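Sofia Serrano
@sofiaserrano

Spent most of May teaching a robot to clear a table after a meal. A few notes for anyone starting on the same thing.

We began with remote control. You sit at a desk with two handles and the arms copy you. It works, but it's slow, and my first 31 tries at lifting a wrapper were mostly me pushing it about.

So we moved to hand-held grippers. One in each hand, camera on top, and you do the job yourself at the table. No robot needed in the room at all.
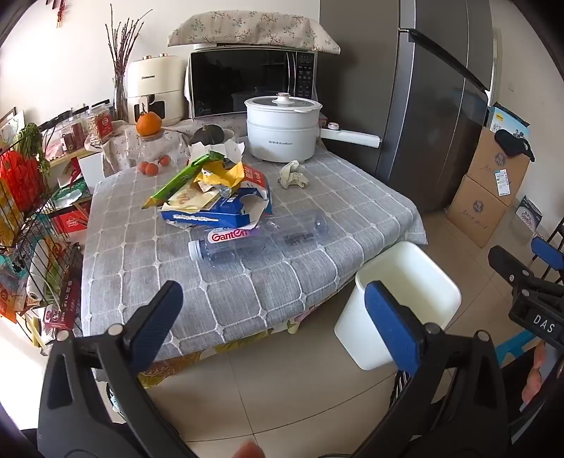
Rubbish is harder than dishes. A bottle on its side rolls if one pad touches first. Tissue squashes to almost nothing and you can't tell if you've got it. Flat wrappers need to be pinched at a raised corner.

Things I tell new people: open the jaws fully before each reach. Go slower than feels natural. If you drop something, pick it up again and carry on - the recovery is worth keeping.

Also keep your fingers off the front of the gripper. Séverine Carré went through our first batch and threw out 11 runs for that alone.

We have 1,166 runs now, more than 800 of them from people's own kitchens. The kitchen ones are messier and the Louro arm does better when they're in the mix.

It still can't tell rubbish from food left out on purpose. Fruit is the usual victim. We're trying a short spoken note at the start of each run, saying what stays.

Will post the first results from that when Séverine has checked them.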